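About Wosetti

Wosetti is a small publisher and archive of contested science. We collect the pamphlets, letters, privately printed books and long-suffering journals in which people have argued that the planets moved differently, that the chronology of the ancient world is off by a few centuries, or that gravity has been misread by everyone except the author.

We don't take sides. We have been asked to, often in capital letters.

The archive began when the Trereso Reading Room closed and its shelves of out-of-favor astronomy needed somewhere to go. There were 451 items, two of them the same book with different conclusions. The collection has grown since, mainly through the generosity of readers' heirs, who tend to phone us shortly after opening the attic.

What we do

We catalog, scan and lend. We also publish Gronow, a journal that comes out twice a year, in January and whenever the other issue is finished. Each number carries six papers on the history of scientific disputes: who said what, who refused to print it, and what the measurements looked like once somebody had taken them. Authors may be physicists, historians or retired engineers. All of them get edited.

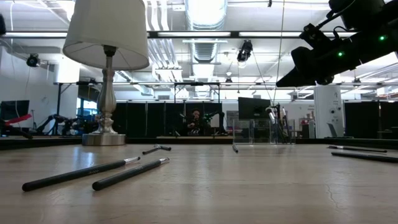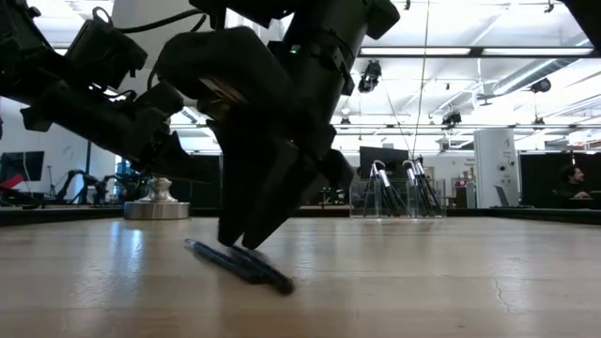
Our second series, Timivness, reprints older works with notes in the margin. The notes are by people who know the mathematics, and they are polite – mostly. Where an author's sums don't work, we say so and leave the sums in.

Submissions

We read everything that arrives with a return address. Please include your sources, number your pages and tell us if the paper has appeared elsewhere. We do not review perpetual motion devices, and we can't store them either.

Visiting

The reading room is open by appointment. Bring a pencil and a sweater. Older material may be handled at the desk but not borrowed, and photocopies are made by us, slowly.

Page last revised July 22, 2019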